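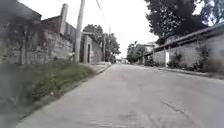

Concrete street with a low curb on the left, cracks lower right.

About Cekari

We write software for small machines that drive themselves slowly. Sidewalk carts, street inspection rovers, yard tugs, the odd mower. We don't build the machines. We build the part that looks at the ground, decides where the ground is OK, and plans a way across it at walking pace.

Streets like the one at the top of the page are most of our day. Pale concrete, flat white sky, a low concrete curb along the road, weeds behind the curb. No lane paint. Easy for a person, quite hard for a planner that was raised on highways.

What we make

Durance is the perception side. It takes camera frames plus whatever else the machine carries (wheel odometry, a cheap IMU, depth if you have it) and puts out a ground map. Every cell gets a surface class, a height and a confidence. Surface classes are short on purpose – pavement, curb, vegetation, loose, wall, unknown. We had a much longer list once. Customers turned most of it off.

Ponce is the planner. Reads the ground map, makes a path, makes a speed to go with the path. Replans 4 times a second on the small board, faster if you give it a bigger one. It will slow down before it swerves. It will stop before it guesses. Some customers find this annoying in the first week and we have a setting for it, but please read the page about the setting first.

Imitz is the tooling. Log viewer, replay, labeling, regression runs. It started as an internal script to step through a drive frame by frame and see what the planner beleived at each step. Then a customer saw it over someone's shoulder and asked for a copy. Now it's about a third of our support mail.

You can take one without the others. Durance talks ROS 2 or plain sockets. Ponce will accept anybody's grid as long as the confidence layer is there. Imitz opens most common log formats, and if it doesn't open yours, send us a short one and we'll have a look.

How we got here

Started in a rented unit behind a tile warehouse. The first product was a curb detector, just that, sold to a firm making delivery carts. It worked well on painted curbs and new curbs. On old ones it was bad. The carts kept treating a low worn edge as a change in color and rolling up onto the grass at a slant.

So the second year was spent on edges. Then on what is behind the edge – tall stems look like a solid obstacle to a depth sensor, bare soil looks like road to a camera, and a mix of both in one meter of verge makes a noisy map. Durance came out of that year. We named things after whatever was written on the whiteboard and never went back to fix it.

Ponce came later, when we got tired of handing over a good map and watching somebody else's planner throw the confidence layer away.

Cracks

We get asked about this a lot so it has its own section.

Thin dark cracks in concrete are a nuisance in both directions. If the perception calls them obstacles, the machine weaves around nothing. If it calls them nothing, then one day there's a raised slab or a missing corner and the caster wheel finds it. Shadows from overhead wires look about the same as a crack at low resolution. So do tar seams, wet streaks and stalks lying on the road.

What Durance does: a crack is kept as a line feature on top of the surface class, with no height until there's evidence for height. Ponce crosses a flat line at normal speed, and crosses an unknown line slower and closer to square on. That's the whole trick. Took us eleven months.

Default crossing behavior is in the config under surface_lines. Small wheels want the cautious profile. Big wheels can use the normal one.

Far end of the street

The other thing we get asked. How far does it see.

Depends on the lens and the light, and we would sooner give you the map with the confidence falling off than give you a number for a brochure. In a long straight street the far stuff is a few pixels of pale wall and some trees. Durance doesn't try to make ground out of that. It keeps the heading toward the open end, marks the rest unknown and waits until the machine gets closer. Ponce only plans into unknown cells at crawl speed, and only when you allow it.

Blur gets the same treatment. Verges and walls close to the camera smear at the sides, the middle of the road stays usable. We score sharpness per tile, so a soft corner drops its own confidence and leaves the rest of the frame alone.

Tall upright things are useful by the way. Utility poles, pillars, gate posts. They don't move, they stand out against an overcast sky, and they help the heading estimate when the road surface is too plain to track. Trees are less useful then you'd think. They look different every month.

How we test

Every release candidate is replayed against 628 recorded drives before anybody puts it on a machine. The set is kept in Imitz and grows when a customer sends us a failure we hadn't seen. Replay runs overnight, results in the shared channel by 7 am, and whoever is in first reads them.

Of those drives, 208 are what we call the grudge list. Each one broke a past release. A candidate has to pass all of the grudge list, no waivers. The rest we look at as a trend.

Then real ground. Wednesday is drive day. Laptops closed, everyone outdoors incl. the people who do invoices if they feel like it. Walking pace with a hand on the stop button. We write down what felt wrong even when the numbers look fine, and a fair amount of good bug reports came from somebody writing "it hesitated by the gate, not sure why".

Simulation – yes we use it, mostly for the planner. Speed profiles, stopping distances, odd geometry. We don't sign off perception on simulated concrete. Ours always comes out too clean.

What we don't do

No road vehicles at traffic speed. No flying. No face or plate recognition, the labels don't exist in our system and won't. Faces and plates in logs that reach us get blurred at import, before a labeler opens the file.

No full custom stacks either. We tried it twice. Both times we ended up maintaining a fork of our own product for one customer and the main branch suffered. If you need something special we'd like to put it in the product where everyone gets it, and we'll tell you up front if we think that can't happen.

Who we work with

Cart makers, mostly. A couple of city maintenance contractors who map pavement condition from a slow rover. Two university groups on the free research license. One company that moves plants around a nursery and has the muddiest logs we've ever seen.

Typical project: you send logs, we send back a ground map within a week, you look at it in Imitz and tell us where it's wrong. If it's wrong in ways we can fix we talk about a license. Integration is normally a few weeks after that, most of it calibration. Camera mount moving around is the number one cause of trouble. Please bolt it down.

The team

Small. Perception, planning, tools, and two people who keep builds and customers alive. Everyone takes a turn on support, one week at a time, so the person answering you probably wrote some of the code or sits next to whoever did. Part of the team works from other towns and comes in for drive day when the trains allow.

We have no sales department. The form on the contact page goes to the support inbox.

Working here

We hire slowly, usually one opening in January and one after summer. Things that help: C++ you aren't scared to delete, some Python, patience with log files. Robotics degree is nice, not needed. Our best labeling rules were written by a former surveyor.

Interviews are one call and one paid half day. On the half day you get a drive from the grudge list and the version that failed on it, and we look at it together. No puzzles. Bring shoes you can walk in, we may go out.

Internships yes, at least three months, always paid.

Licensing and prices

Durance and Ponce are licensed per machine per year, with a price break at fleet size. Imitz is per seat, and free for the labelers on your side. Research license is free for teaching and published work, just tell us what you're doing with it.

There's also a sample set, around 3,000 frames with ground maps, for people who want to see the quality before talking to anyone. Quiet streets, verges, walls, poles, a lot of gray. Download is on the tools page. Format notes are in the zip, the readme is one version behind, sorry, will fix.

Contact

Use the form. Attach a short log if you have one – thirty seconds of driving says more than a long email. We answer on weekdays, slower on Wednesday as everyone is outside.

Security issues go to the address in the footer, please not the form.

Last updated: January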